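About Plendum

Plendum is a small news site covering public notices, food safety rulings, court lists and the odd old ruin. We started in January with two people, a shared spreadsheet and a long list of government web pages that hardly anyone we knew ever read. We love this stuff! A recall notice or a licensing decision can tell you a lot about the place you live, and it usually goes up in language that makes your eyes slide right off it.

So we rewrite it. Jenő Szalai handles the authorities and inspectors (he'll happily read a 60-page report over breakfast), and Pavithra Shetty covers courts, planning and archaeology, including the long-running dig at Skernham, where she'd move in if they let her.
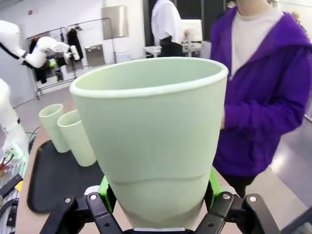

Each story links to the statement it came from, so you can check our reading against the original. When we get something wrong we fix it at the top of the page and say what changed. Readers in Jaltedby have been especially good at catching us out on street names, and we're grateful every time.

As of July 20, 2020, we've published 711 stories, and 574 people get our morning email. It's free, and so is the archive.

Got a notice you can't make sense of? Send it in through the contact form. Pavithra reads the tips first, and Jenő picks up anything to do with food or farms.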